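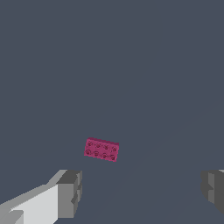 Danovville Public Library — Winter Schedule and Services
December 16, 2019

The Danovville Public Library will change its opening hours for the winter season. Both branches will open at 11 a.m. on weekdays and close at their usual times. Weekend hours stay the same.

Residents who return items before opening may use the book drop at either branch. The drop on the Gevier Street side of the Main Branch has been repaired and is back in service. Please do not leave bags or boxes on the steps.

The Board approved the end of overdue fines on children's materials at its October meeting. The change applies to all cards held by readers under 18. Charges for lost or damaged items remain in place.

A total of 1052 cardholders answered the fall survey. The most common request was for more quiet study space, followed by longer loan periods for new fiction. The full results may be read at the Main Branch information desk. 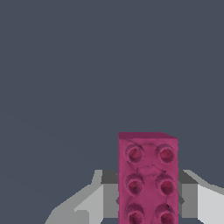

In response, the second-floor reading room at the Main Branch will be kept as a quiet area during all open hours. Phone calls may be taken in the lobby. Group work is welcome in the Stukeck Room, which may be reserved for up to 2 hours per visit.

Loan periods for new fiction will be reviewed in the spring. Until then, the present limits apply — including the limit on renewals for titles with a waiting list.

The local history collection has received 46 bound volumes of town records from the Ugwu family. They are being cataloged and cannot yet be borrowed. Researchers who wish to consult them should write to Casimiro Quintana, Head of Collections, and allow around 11 working days for a reply.

Cards that expire this winter may be renewed at either branch with a photo ID and proof of address. Renewals cannot be made by phone.

Notices of closings due to snow will be posted on this account and on the front doors of both branches. Items due on a day when the Library is closed may be returned on the next open day without charge.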